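Search this site Enter keyword Go

Trolville Robot Open Day

The Trolville Robot Open Day is a yearly public event held in the town of Trolville each August. It is run by the Husar workshop, which builds and trains robot arms for household jobs, and it gives visitors the chance to stand close to working machines, watch them pick things up and put them down, and try steering one for themselves. Entry is free. The day is small by the standards of trade fairs, but it has a loyal following and a lively feel, and many of those who come are seeing a robot arm at work for the first time.

History

The open day began as a single afternoon in which Husar let its neighbours in to see what the noise was. There were 21 visitors that first year, most of them from the same street, and one arm to look at. The arm moved a set of cups from one end of a shelf to the other, slowly, and was cheered when it got to the end. The following August the workshop added a second arm and a talk, and 149 people came. The most recent event drew some 763 visitors, and timed tickets were brought in for the smaller rooms.

For its first years the event was held entirely in the workshop. It now also uses the Ardeleanu rooms next door, a row of plain, bright rooms that were once a dance school. The move made a great difference. Visitors no longer have to look over each other's shoulders, and the arms can be shown doing jobs at the height and reach of a normal home.

Programme

Doors open at 10 in the morning and close at 5. The main part of the day is a series of short demonstrations, each lasting 40 minutes, with time at the end for questions. The jobs are everyday ones: lifting, holding, turning, passing and setting down. They sound dull on paper and are anything but. Watching two black fingers close on something soft, and stop at just the point where they hold it without crushing it, is one of the great small pleasures of the field. 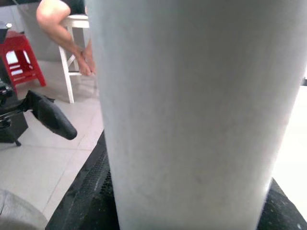
Grip is the subject that visitors ask about most, and the programme gives it plenty of room. A hard object such as a mug is fairly forgiving, as the fingers can press firmly and the shape will not change. Soft or light things are harder. Too little force and they slip, too much and they bend, and the difference between the two can be very small. The staff explain how textured pads help by giving the fingers more to hold on with, and how the angle at which the fingers arrive matters as much as how hard they squeeze. Round objects bring a further problem, in that they like to roll away from the first finger before the second has touched them.

Another popular session deals with what a robot can see. A small camera placed near the fingers gives a very close view of whatever is being held – so close that a large object can hide most of the room behind it. Presenters use this to show why many set-ups add a second camera further back, and why an arm that has just picked something up may need to look again before it moves on.

Hands-on hour

The hands-on hour takes place at 2 in the afternoon and is the part of the day that fills first. Visitors steer an arm with a pair of hand controls made by Drilano, a small local maker, and try to move a few household things from one surface to another. Most people find it far harder than it looks! Children tend to pick it up faster than adults, and there is often a good-natured queue of parents wanting a second go. A Husar staff member stays beside each arm and can stop it at once with a button.

Movements made during the hands-on hour are kept only if the visitor agrees. Those that are kept join the workshop's store of practice runs. Clumsy attempts are welcome too, as a near miss followed by a good recovery can be very useful when training an arm.

Access and visiting

The Ardeleanu rooms are on the ground floor and have level floors throughout. A quieter session is held from 10 to 11 in the morning, with fewer people in each room. Food is not sold on site, but there are two cafés on the same street. Photography is allowed everywhere except in the repair room, where visitors may look through the window at arms that have been taken apart.

See also

Robot gripper
Remote control
Household robot
Trolville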